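Stovis compare deux contrôleurs de pince en simulation avant les essais sur table
27 août 2020

L'intégrateur Stovis a publié les premiers résultats de sa campagne de comparaison entre deux contrôleurs de préhension, Kemow et Temba, exécutés sur un même modèle de bras équipé d'une pince à deux doigts.
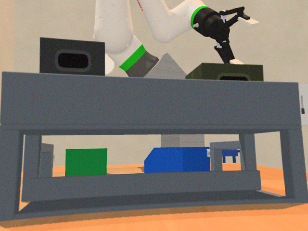 Chez Okico, qui fournit le banc de mesure logiciel, on fait remarquer que l'écart entre les deux contrôleurs tient surtout au réglage de la phase de fermeture, et qu'il faudrait reprendre la comparaison avec des gains identiques avant d'en tirer un classement. Okico ajoute que le modèle de contact retenu favorise les commandes lentes, les glissements courts étant mal reproduits par le moteur physique.

La campagne a débuté en mai. Elle porte sur 3 000 essais de saisie, répartis à parts égales entre les deux contrôleurs. Chaque essai part d'une position de repos du bras, pince ouverte, et se termine soit par le maintien de l'objet au-dessus du plan de travail, soit par un abandon prononcé par le superviseur. Les positions initiales des objets sont tirées au hasard, avec la même graine pour les deux séries, de sorte que chaque essai Kemow a son équivalent exact côté Temba.

Kemow fonctionne en commande de position, avec un seuil d'effort qui interrompt la fermeture des doigts. Temba applique une commande en impédance sur l'ensemble du bras et ne traite la pince qu'en fin de trajectoire. Les deux tournent sur la même machine, sans accélération matérielle. La planification de trajectoire est commune -- Stovis a désactivé les planificateurs propres à chaque produit pour ne mesurer que la couche de contrôle.

Le rapport recense 101 échecs pour Kemow et 50 pour Temba. Les échecs de Kemow se concentrent sur les approches obliques, lorsque l'un des doigts touche l'objet nettement avant l'autre. Le seuil d'effort est alors atteint trop tôt et la fermeture s'arrête. Ceux de Temba sont dispersés et le rapport n'en propose pas d'explication générale. Une partie correspond à des dépassements de temps, le bras oscillant légèrement autour du point de saisie sans que la condition d'arrêt soit remplie.

Sur la durée des cycles, la hiérarchie s'inverse. Kemow termine plus vite dans la majorité des essais réussis, et l'avance se prend presque entièrement sur les derniers centimètres de descente. Stovis ne publie pas de moyenne globale, les temps de calcul du simulateur ayant varié d'une série à l'autre après une mise à jour intervenue en cours de campagne. Les valeurs par essai figurent en annexe.

La question des gains soulevée par Okico est en partie traitée. Une série complémentaire de 818 essais a été lancée avec une raideur alignée entre les deux contrôleurs et un seuil d'effort relevé pour Kemow. Elle est encore en dépouillement. Stovis indique seulement que les arrêts prématurés y sont moins fréquents, sans donner de chiffre.

Trois limites sont signalées dans le rapport. Les objets sont rigides et de forme simple. Le jeu mécanique des articulations de la pince n'est pas modélisé. Enfin, le retour d'effort est supposé sans bruit, hypothèse que Stovis qualifie elle-même de favorable à Kemow, dont la logique d'arrêt dépend directement de cette mesure.

Les essais sur matériel reprendront la même séquence, avec un nombre de saisies réduit et des patins de doigts neufs à chaque série. Le calendrier n'est pas arrêté. Les fichiers de configuration des deux contrôleurs et le journal des graines aléatoires sont disponibles sur demande auprès de Stovis -- le modèle du banc, lui, reste soumis à la licence d'Okico.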